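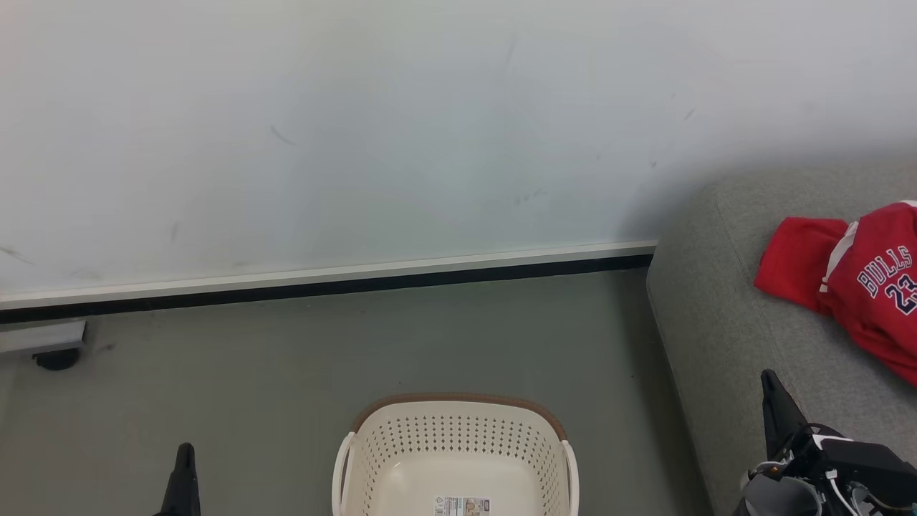

I keep getting asked whether robots can do laundry yet, so I figured the README for Totlow is as good a place as any to answer. Short version: sort of, on a good day, if your idea of laundry is one shirt and you're not in a hurry. Totlow is a small set of recordings of a two-armed robot picking up clothes and putting them in a basket. No folding, no washing machine, no matching socks (please stop emailing me about socks). Just the pick-up-your-stuff chore I used to get yelled at for skipping. The setup is as plain as it sounds – a red Bulls jersey bunched up on a gray sofa, a cream plastic basket on the floor next to it – and I still think it's a great test, because the shirt never lies the same way twice!

What you get

42 episodes, recorded by me and Cường Triệu over a couple of long evenings in October. Each episode is its own folder with the head camera video, the joint positions for both arms, the gripper commands, and a text file called notes where we wrote down whatever seemed worth writing down. Some of the notes are useful. Some of them are Cường complaining about dinner. I left those in.

All of it was driven by a person. There's no trained policy in these recordings, so please don't post a clip and say the robot "figured it out." It didn't. Cường did, and his shoulders hurt afterward.

Folders

episodes – the recordings
bad – 4 episodes where the logging dropped out partway through, kept apart so they don't sneak into your training run (they're not part of the 42)
tools – the viewer and the script that lines up video with joint data
splits – which episodes we held out

We held out 6 episodes for testing. Rosângela Sales picked them without telling me how, and I've decided I like it that way.

So can it do the chore?

We trained a small model on this and let it loose. Picking up a shirt from a flat-ish pile: pretty decent. Getting the whole shirt into the basket and not half of it: hmm. Sleeves love to hang over the rim, and the model is perfectly happy to let go and call it done. I'd say it's at the level of a distracted kid, and slower. My own guess is that the grabbing part is close and the "is this finished?" part is a long way off. Patricio Miranda disagrees with me and thinks better touch sensing fixes most of it. He may be right, he usually has more patience than I do.

Known problems

The video clock drifts a little against the joint data on longer episodes. Run the align script first or you'll be chasing ghosts.

Episode names skip 2 numbers. Nothing is missing, I just can't count at night.

Lighting isn't controlled at all. If you need studio conditions, go look at Draririx or something.

Using it

Fine for research and for messing around at home. If you publish something, mention Totlow and send me the link, I'd love to read it. Bug reports go in the issue tracker, and Mebrat Tekleab looks after the viewer, so tag her for anything to do with playback.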